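Notebook, Starnthorpe guest house fit-out
Jan 21, 2020

Cold start this morning, and I'm writing this at the long table with my coat on while the space heater does what it can. Dzifa and I drove out before breakfast to walk the shore path from the ferry landing up to the guest house, the way a visitor would do it with luggage, and I'm very glad we did it on foot (with two suitcases full of old catalogs for weight!). On the map it looks like a pleasant stroll. With a suitcase it's 35 minutes, and the last stretch past the boat sheds is loose gravel where the wheels simply stop turning and you end up carrying the thing. We should either say so plainly on the arrivals page or talk to Bakari again about having a cart meet the afternoon boat. I lean toward the cart. People who have just come off the water with children and bags don't want to read gravel warnings, they want somebody waving at them.

Bakari thinks his cousin's cart could do it from May on, if we can tell him by the end of winter. He wants a fixed fee for the season and not a per-trip one, and I can see his side of it, as a slow week in June costs him the same as a busy one. Left it with him to name a figure.

Room key tags: Kianoush brought the second batch over from the workshop and they are so much nicer than the first. He rounded the corners more and cut the hole farther in, so they shouldn't split the way the others did. Sixty-six came out clean and 12 need sanding again along one side. He's changed the finish too, and the old one took four days to stop smelling, so I've hung a few by the window and I'll sniff them on Friday like a fool. Note to self: the numbers are still too small to read in the hall light. I tried it with my glasses off and mistook Room 3 for Room 8 twice.

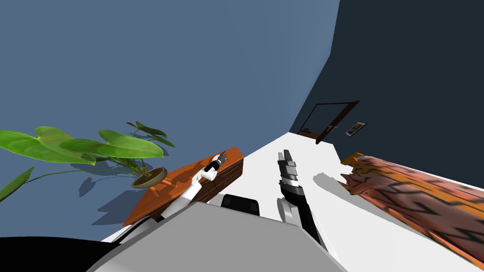
The lobby at the Mwaipopo house is still the one I can't settle, and I went back and forth over it most of the afternoon. Awuor wants guests to come in and see the bay straight away, with the desk off to the side, and Hamisi wants the desk in front of them so nobody wanders about looking for a bell. I've stayed in both kinds of place and been happy in both, so I'm no use as a tiebreaker. Where we do all agree is color. That slate blue on the big wall with the much darker navy next to it and the bright white floor below is very close to what I've had in my head for the seaside rooms, and a big leafy plant in a shallow tan pot softens all that blue nicely. I'd like to try the two blues on real boards before anyone buys paint, as our north light turns everything gray by three o'clock. Hamisi has offered to paint the boards if I find him the wood.

Got a long and very friendly letter from the people at Oltska about the walking booklet. They'd like their lighthouse loop included, and they sent a hand-drawn map with every bench marked on it, bless them. It's a lovely walk, I did it two summers ago in the rain and still liked it. The trouble is the booklet is already at its page limit, so either the loop goes in and the harbor history shrinks, or we do a fold-out at the back. Dzifa is pricing the fold-out with the printer. If it comes to more than $723 for the run, we shrink the harbor history, and I'll be the one to tell Awuor, who wrote it.

Bedding trial, week two: the heavier quilts from Zastberg are warm but they take forever on the line. Hung one out after lunch yesterday and it was still damp at the hems this morning. Fine for January with three guests, hopeless in August with a full house and everyone changing over on the same day. Try the lighter ones next and keep the heavy ones for the two north rooms.

Still to do: sandpaper, wood for Hamisi's boards, bigger numbers for the tags (ask Kianoush whether his stamps come in the next size up), call Bakari about the cart fee, and write back to Oltska before they think we've forgotten them.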